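Folding sweatshirts after the wash

For a sweatshirt I always use the bed, the table is too small for it. Put it face up, open both sleeves to the sides and smooth the front with your palm – also over the embroidery, but gently.

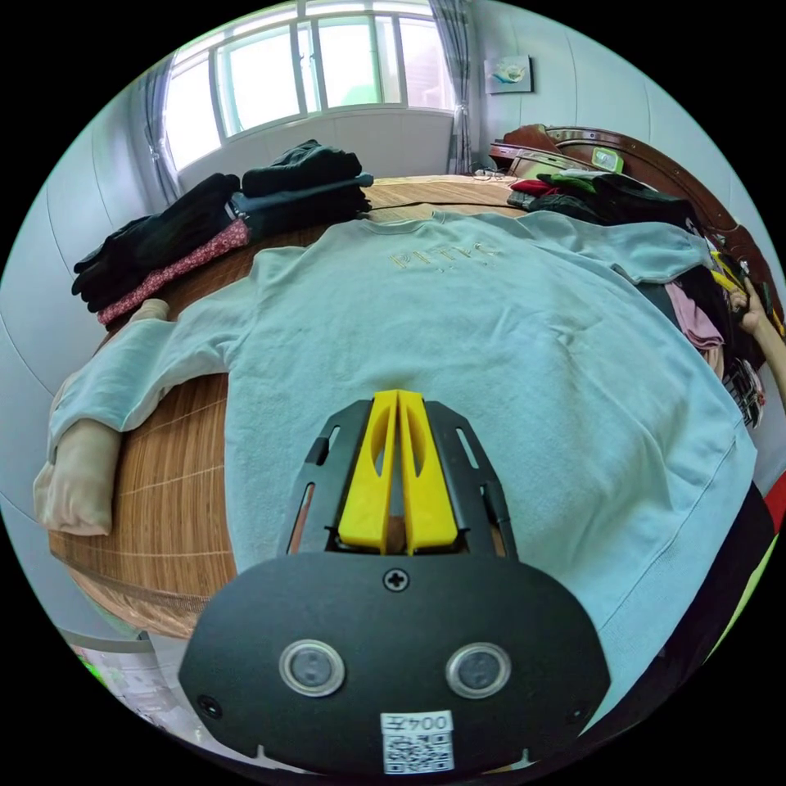

Pale blue sweatshirt laid out on the bamboo mat, folded clothes behind.

Then bring the sleeves in, fold the sides to the middle and fold 2 times from the hem up. Keep black things in their own pile, so the fluff does not go on them.

Questions: write to Jurgita at Dokora | © Dokora 2020 | Back to top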